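Student Robotics Club at Plornura – Progress Report, Second Period
Submitted to the Mandia Fund, June

Summary

In this period the club moved from the simulator to the real arms. The task is the one we described in the proposal: fruit from the table goes into a basket, and fruit from the basket goes back to the table. We have 19 active members, most of them in their first year of study. The work is behind the plan in one point (see Difficulties) and on time in the others.

Work at the station

The table is now fixed and the two black arms keep their places between sessions. Before, we were moving them each week and the calibration was lost every time. We work with a mixed set of fruit, in different shapes and sizes, and a blue basket with open mesh.
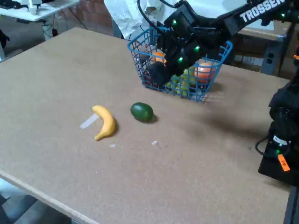
Members work in pairs. One person operates and the other writes the log, and after ten attempts they change. This rule came from the students themselves and we kept it. An attempt is counted as good only when the fruit is released and the gripper is again above the rim of the basket. At first the pairs were counting differently, so the logs of the first two weeks are not included in our figures.

Recorded attempts

Until now the club has recorded 2,692 attempts, of which over 1,000 were made with the basket already full. The full basket is the harder case. The fingers must go down between round objects, and a small error in angle pushes the neighbor fruit instead of taking the chosen one. The banana has its own page in the log, as its orientation on the table changes the grasp very much. 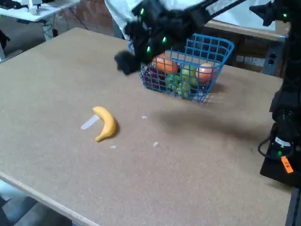

Difficulties

The mesh of the basket is the main one. A finger that comes down too near to the wall can catch in a square opening, and then the operator must stop and go back slowly. We lowered the speed for the last part of the movement. It costs time, but the logs show fewer stops.

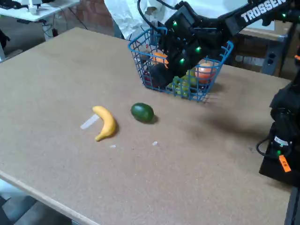 The grapes are also difficult. They do not have one clear place to hold, and the members still do not agree if the gripper should take them from the side or from above. We will test both ways with the same number of attempts and decide after that.

The delay concerns the planning software, named Dallik by the students. It was promised for this period and it chooses the next fruit correctly only when the fruits do not touch each other. We ask to move this result to the next period. No additional money is needed for it.

Budget

We have used 41 percent of the grant. The largest cost was spare gripper fingers and cables. The travel money is not touched yet – it is kept for the student meeting at Luangrath.

Comments from the members

We asked the club to read this report before sending it, and two remarks are added with permission. 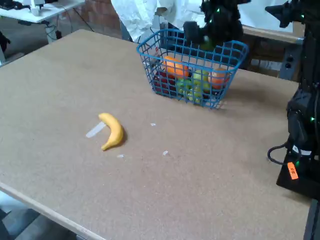 One first-year member wrote that the part about the grapes is too polite, and that taking them from above should be stopped now, as her pair lost a whole Sunday session with it. Another asked that the next report also show the results for each pair, so that new members can see how slow everybody is in the beginning. We agree with the second request and will include such a table, without names.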